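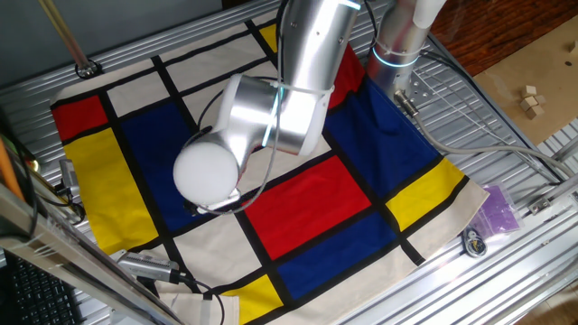
11/04/2018

I've spent the past few weeks teaching an arm to fold a piece of cloth, and I've now done it both ways, by hand and by remote control. A few people asked which one I'd recommend. The short answer is that I use both and I've changed my mind about which parts belong to which.

The shop is in the back half of our unit in Drindell. I do contract work there for Tsolakis, a small outfit that makes bedding and table linen and would like to stop folding samples by hand. The samples are plain white and every one of them looks the same to a camera from every side, so I don't practise on those. I practise on a canvas cloth printed with a Mondrian pattern, thick black lines with red, yellow, blue and cream blocks. The blocks differ in colour and size across the cloth, so when I look back through a recording I can tell straight away which corner went where. With a white napkin I'd be guessing. It also means I can say things to myself like "pick up near the dark blue, put down past the red" and write that in the log, and it still makes sense a week later.

The cloth wrinkles. It's canvas, it gets folded and stuffed around all day, and I don't iron it. I did iron it for the first few sessions and then found that everything I'd recorded only worked on an ironed cloth. Tsolakis won't be ironing samples for a robot, so the creases stay in.

By hand first

Teaching by hand means you put the arm in its free mode, take hold of the wrist and move it where you want it to go while the computer records the joints. It sounds like the obvious way to do it and for a lot of jobs it is. You feel the table through the arm. If the tip is pressing too hard you know at once, and you back off without thinking.

I got my first decent fold that way on the second evening. Pick at the left side, lift, carry across, lower, let go. I was pleased with it and recorded 10 more just like it before I looked at any of the camera footage.

The footage was no good. My forearm was across the cloth in nearly all of it. The arm itself doesn't care, it was only playing back joint positions, but I'm trying to train something that looks at the cloth and decides where to go, and half the time what it was looking at was my sleeve. I tried standing on the other side. That put my head in the way of the other view. I tried holding the arm further up the link, which kept me out of the picture but made the tip hard to place, because a small push up there turns into a big swing at the bottom.

There's the weight, too. Free mode is meant to cancel the arm's own weight, and it mostly does, but mostly isn't all. After an hour my shoulder was doing some of the work and the recordings got slower and lower. You can see it if you plot the height of the tip over a session. It sags as the evening goes on, because I was sagging. A learner doesn't know that. It just learns that folds are sometimes done low and slow.

The last trouble with the hand method is the cable. On this arm the black cable loops around the wrist and runs back along the link, and I've zip-tied it partway along. When I had hold of the wrist I would steer around the loop without noticing. On playback the arm did the same odd sideways lean I'd been doing to keep my knuckles off the cable. It took me an embarrassing number of replays to work out where the lean had come from.

Then by remote

So I went over to remote control. I use a handheld controller from Cerkard, the older one, and a bit of bridging software called Jakeva that turns what my hand does into what the tip of the arm does. Setup took a full afternoon, most of it spent on getting the directions to agree. I sit at the side of the table and not behind the arm, so left for me was not left for the arm, and my first session was mostly me driving confidently away from the cloth.

Once that was sorted the footage was clean. No sleeve, no head. The cloth, the arm and the table, every time. That alone was worth the afternoon.

What you lose is feel. I can't tell through the controller whether the tip is resting on the canvas or pushing into the table. The table top is ribbed aluminum, and when you press cloth down onto ribs it can catch there and then let go all at once. By hand I'd have felt that coming. By remote, I see the cloth bunch and by then it's already bunched. I had to learn to go by other signs, like the way a crease starts to move ahead of the tip when you're dragging too low.

It's slower, at least to begin with. My first remote folds took more than 5 times as long as the same fold by hand. They've come down a lot since. I think a good share of that was me learning to stop. When you're driving remotely it's tempting to keep nudging, a bit left, a bit right, a bit down, and all of that nudging goes into the recording. The learner picks up the dithering along with everything else. Now I take my thumb off, look, decide, and then make one move. The pauses are easy to cut out afterwards and the nudges aren't.

I also had to set a speed limit. The Jakeva default is quick enough to whip the cloth if you flick your wrist, and canvas carries air under it. A fast carry lands the corner somewhere you didn't mean. I brought the limit down in small steps until I couldn't make the cloth flap even when I tried to.

What I do now

My routine at the moment goes like this. I start by hand, but only to find the heights. I bring the tip down until it just meets the cloth in a handful of places and note what the arm says at each. The table isn't perfectly level and neither is anything else in the building, so the numbers differ a bit from one side to the other. I put those in as a floor the arm can't go below. Then I switch over to remote and do all the recorded folds that way, knowing I can't drive into the table.

It gives me back some of what I lost. I still can't feel the cloth, but I'm not tense about the table any more, and being tense shows up in the recordings.

I record in batches of 11. There's no science in that. The first one of each batch is always bad, so I throw it out and keep 10. Between folds I pick the cloth up, shake it and drop it back down without straightening it much. If I lay it out neatly each time I end up with a set of folds that all start from the same place, and I made that mistake early on. I have a whole folder of those and I haven't found a use for them.

I throw out folds where I fumbled, but I've started keeping folds where I fumbled and recovered. I used to delete those as well. Then the trained version would miss a pick by a small amount, come up with nothing, and carry on across the table as if it were holding the cloth, and set nothing down very carefully on the other side. It had never seen anyone miss. Since I began leaving in the ones where I missed, went back and got it, it goes back more often than it used to. Not every time. I'd say it's better than it was and leave it there until I've got a proper comparison.

Cameras: bolt them down, and don't lean on the table. I've got one on a mount angled towards the work, and I knocked it in September without noticing, back when I was doing a different job with the same frame. Everything recorded after that was from a slightly different spot, and I lost a good while trying to find a software fault. Now before each session I bring up a saved still and compare the edge of the table with the live view. It takes less time than making the tea.

Things I still haven't solved

Corners that are tucked under. If a corner lands folded beneath itself, I can get it out by hand in a second by sliding a finger in. By remote I can sometimes tease it out by dragging from the next edge over, but it's a matter of luck and I wouldn't call it a method. For now I reshake the cloth, which is cheating, and I'll have to tell Tsolakis so.

Second folds. The first fold is fairly reliable. Once the cloth is doubled, the tip sometimes takes only the top layer and sometimes both, and I can't tell which from where I sit until it lifts. I've been looking from lower down, which helps my recordings, but my neck doesn't like it.

Going from the printed cloth to plain white ones. I know this is the big one. I've been putting it off because I like being able to see what's happening. The plan is to do 2 sessions on a cloth with only the edges coloured, and then go to plain. If it falls apart at the halfway step I'll know the pattern was doing more of the work than I wanted.

A reader asked on the last post if it's worth buying a controller when the arm already has free mode. If your job is moving one hard object from one known spot to another, I'd save the money. Hand teaching is quick and you'll be done by lunch. If anything in the job is soft, or if a camera has to learn from what you record, I'd get the controller, and I'd still do the first half hour by hand.

I'll write up the edges-only cloth when I've done it. The canvas needs a wash before then in any case, and I want to see if it shrinks.

Share this post
11 shares
5 comments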